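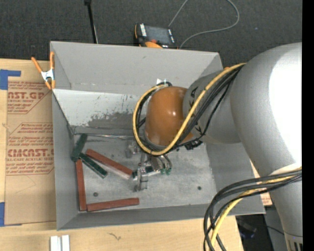 The bin-picking cell at our Esetwood workshop, with red and green bars in the bin.

Home Software Projects About us Careers Contact

About us

4 min read

Vincombe is a small software company. We write the programs that decide how a robot arm should take a part out of a bin: what the camera data means, which part to take first, how to close the gripper on it and which way the arm should travel. We do not build arms or grippers. Our customers already have them, or they buy them from somebody they trust, and we make the software fit.

The company was started by Hòa Nghiêm, who had worked for many years on motion planning for welding lines and wanted to work on parts that do not lie where the drawing says. In the first year the office was one room above a bicycle shop. We are now in Esetwood, on the ground floor, where a heavy arm can stand without worrying the people below.

What we make

Our main product is called Amness. It is a planner. It receives a list of possible grasps and a model of the bin, and it gives back a path for the arm together with the gripper commands. Most of our effort in Amness goes to the walls of the bin. A long bar near a wall is often easy to see and hard to reach, because the wrist must come down at an angle and the hoses need space as well. Amness treats the hoses and cables as part of the robot, with a soft margin which the customer can change.

The second product is Chu, a perception module. It separates the parts that lie across each other and estimates the pose of each one. Chu was written for simple shapes such as bars, blocks and tubes. We are often asked if it can handle soft goods or bags. At present it cannot, and we prefer to say this in the first meeting.

Around these 2 products there is a set of tools: a log viewer, a calibration program and a replay tool which runs a recorded pick again with different planner settings. The replay tool was made for ourselves. Customers saw it during a visit and asked for it, so since March it is included in every license.

How we work

A project normally begins with the customer's parts in our own bin. We ask for a box of real parts, including the scratched ones, and we put them in without arranging them. For general testing we use bars in a few colors, so that a person who reads the log can say quickly which bar the planner has chosen.

Every new version of Amness has to pass 36 recorded bin layouts before it goes on a real arm. After this we run it in the cell at reduced speed with an engineer beside it. If a pick fails, the engineer writes one line in the log in plain words, for example "finger touched wall before closing". These lines are more useful to us than the error codes, and we read them together at 4 in the afternoon.

We deliver in 3 steps: a test report with the customer's parts, an installation on the customer's own arm, and a period of support in which the same engineer stays responsible. We do not pass the project to another team after the sale. We are too few for that in any case.

Who we work with

Our customers are mostly machine shops and makers of metal fittings. Some of them have had a robot for a long time and use it only with fixtures. Others are buying the first one. For both we can say early if the bin is a reasonable job for software, or if a simple feeder would be cheaper.

Visits

You are welcome to come to Esetwood and see the cell. Please write to us before and tell us the size and weight of your part. If you can bring a few pieces with you, we will try them on the same day.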